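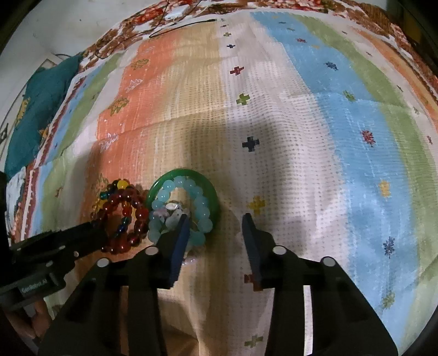

Huia Hapeta asked for the stove clearances to be settled before anything else on the sheet was reissued, on the grounds that the old wording, "a safe distance from canvas", had been read three different ways at the September camp. The clearance is now stated in millimetres under Section 3. Her other comments are entered against the items they refer to.

PRE-EVENT INSPECTION SHEET: CANVAS, FIELD KITCHEN AND LIGHTING
Period encampments, 1899 to 1945 impressions
Issue 4, 30th January. Replaces Issue 3.

Scope
Covers tentage, cooking equipment, lanterns and associated stores brought onto the Traninside ground for overnight or public display camps. Does not cover firearms, blank ammunition, pyrotechnics or vehicles, for which separate sheets apply. Private kit used inside the rope line is inspected to the same standard as group kit.

How to complete
Mark each item P (pass), F (fail), R (pass after repair on site) or N/A. Initial every R. An item marked F is tagged red and returned to the trailer. It is not to be left beside the tent pending a decision.

SECTION 1 - TENTAGE

1.1 Canvas free of tears longer than a hand's width. Smaller tears stitched or patched.
Result: R
Comment: Bell tent no. 2 patched at the door flap. Patch is cotton duck, hand-sewn, edges turned. Acceptable for weather, though the thread is too white for display.

1.2 No mildew on inner face. Check the bottom of the wall and behind the pockets.
Result: P

1.3 Proofing in date. Record product used.
Result: P
Comment: Vamivar applied to all walls and roofs. Proofed canvas is still to be treated as combustible. HH asks that this be printed on the tent bags.
Reply (L. Camenzind): Agreed, stencil on order.

1.4 Centre pole sound. Ferrule tight, no longitudinal split, no movement at the join under hand load.
Result: F
Comment: Bell tent no. 4, lower section split along the grain from the ferrule down. Tagged. Spare pole fitted from tent no. 5, which stays in its bag for this event.

1.5 Guy lines natural fibre, not frayed, runners holding.
Result: R
Comment: Nine lines replaced on the ridge tents. Two of the removed lines were polypropylene dyed brown. These slip in the timber runners and should not go back in the box.

1.6 Pegs. Timber pegs without mushroomed heads. Steel pegs without burrs.
Result: P
Comment: 273 pegs on the register after discards. Burrs filed on the steel ones. Discarded timber pegs go to the firewood stack with any wire removed.

1.7 Guy lines on the public side marked with calico strips and pegs driven flush or capped.
Result: to be done on the day
Comment: Issue 3 had this under "Public areas", where it was signed off before the tents were up. Moved here.

SECTION 2 - CAMP LAYOUT

2.1 Tents no closer than the marked layout plan. Lane behind the officers' line kept open for emergency access.
Result: to be done on the day

2.2 Rope line set so that visitors cannot reach the kitchen area from any side.
Result: to be done on the day
Comment (HH): The rear was open last time. Visitors came through from the creek track while the fire was being fed. Two extra stakes and a second coil of rope are needed.
Reply (LC): Added to the load list.

2.3 Latrine screen pegged and braced.
Result: P
Comment: Hessian renewed.

SECTION 3 - FIELD KITCHEN

3.1 Clearance. No stove, fire trench or brazier within 1,000 mm of stacked stores. No cooking of any kind under or against sleeping canvas. The kitchen fly is to be pitched high, on the long poles only.
Result: P on trial pitch
Comment: Short poles were bagged with the kitchen fly and have been taken out of it.

3.2 Fire trench dug to 300 mm and cleared to bare earth on all sides. Turf cut, stacked in shade and watered.
Result: to be done on the day
Comment: Grass at Traninside was dry at the last visit. If a total fire ban is declared, Section 3 lapses entirely and the kitchen is shown cold. The local fire authority's notice is to be read on the morning of the event, not the evening before.

3.3 Pressure stove. Check tank seam, pump washer, filler cap seal and burner. Pressure test outdoors with no flame present.
Result: R
Comment: Hauser stove lost pressure at the filler cap. Seal replaced with fuel-resistant rubber. Held pressure on retest. The leather pump cup is stiff and was re-oiled. A new cup should be fitted before winter.
Comment (HH): Please record who is permitted to light it. At the September camp it was lit by a visitor from another unit who was used to a different pattern of stove and over-primed it.
Reply (LC): A list of named operators will be wired to the stove box. Anyone else asks first.

3.4 Dixies and lids. Handles secure, tinning intact on any vessel used for food that will be eaten.
Result: F (two), P (remainder)
Comment: Two dixies have worn through to bare metal at the base. Retained for static display and painted with a red band underneath. Not to be used for tea.

3.5 Original enamel mugs. No chips at the rim on any mug in use.
Result: R
Comment: Chipped mugs moved to the display crate.

3.6 Water carts and bins. Modern food-grade liner fitted inside period container. Tap clean.
Result: P

3.7 Meat, milk and butter held in the modern cooler box behind the stores canvas. Thermometer inside.
Result: to be done on the day
Comment: The cooler box may be hidden. It may not be put in direct sun in order to hide it.

SECTION 4 - LANTERNS AND CANDLES

4.1 No naked flame inside any sleeping tent. Battery lamps only, including in tents closed to the public.
Result: noted
Comment: Members have asked again for candle lanterns in the bell tents after the public leave. The answer has not changed.

4.2 Hurricane lanterns. Globe uncracked, wick trimmed, tank free of weeping at the seam, bail secure at both ends.
Result: R
Comment: Three globes replaced. One Dokon lantern weeps at the tank seam when filled past halfway. Tagged F and drained.

4.3 Lantern hooks on posts are closed hooks or moused with wire.
Result: P

4.4 Fuel in approved containers, labelled, stored in the fuel pit away from the kitchen and out of the sun. Period tins to be empty.
Result: F
Comment: One period tin was found with kerosene in it. Emptied and rinsed, and the tin is airing with the cap off. Reinspect before loading.

SECTION 5 - FIRE AND FIRST AID

5.1 Water bucket at each tent door, full. Sand bucket at the kitchen and at the fuel pit.
Result: to be done on the day
Comment: Canvas buckets seep and must be topped up at midday. Use galvanised at the kitchen.

5.2 Modern extinguishers in date, gauge in the green. One at the kitchen, one at the fuel pit, one at the orderly tent. A cover is allowed if it lifts off in one movement.
Result: P
Comment (HH): The cover on the orderly tent unit is tied with tape. That is two movements.
Reply (LC): Tape cut off.

5.3 Fire blanket in kitchen box, on top.
Result: P

5.4 Modern first aid kit complete. Burns dressings and saline in date. Period medical pannier contains no modern stock and no original drugs.
Result: R
Comment: Saline replaced. Pannier clear.

SECTION 6 - STORES REGISTER

6.1 Register agrees with trailer contents.
Result: P
Comment: Last entry is line 1,669. Lines struck out for discarded kit are kept legible.

6.2 Heavy crates marked for two-person lift.
Result: R
Comment: The peg box now exceeds what one person should carry and has been split into two boxes. Rope handles renewed on both.

6.3 Red-tagged items stowed at the front of the trailer, separate from issued kit.
Result: P

OUTSTANDING BEFORE LOADING
Kerosene tin, item 4.4 - reinspect (LC)
Second rope coil and two stakes, item 2.2 (LC)
Stove operator list, item 3.3 (LC, HH to check names)
Replacement pole for bell tent no. 4, item 1.4 - timber ordered, ferrule to be reused if it comes off clean
Stencil for tent bags, item 1.3

Inspected: Luzius Camenzind
Reviewed: Huia Hapeta
Items marked "to be done on the day" are signed on the second copy, kept in the orderly tent.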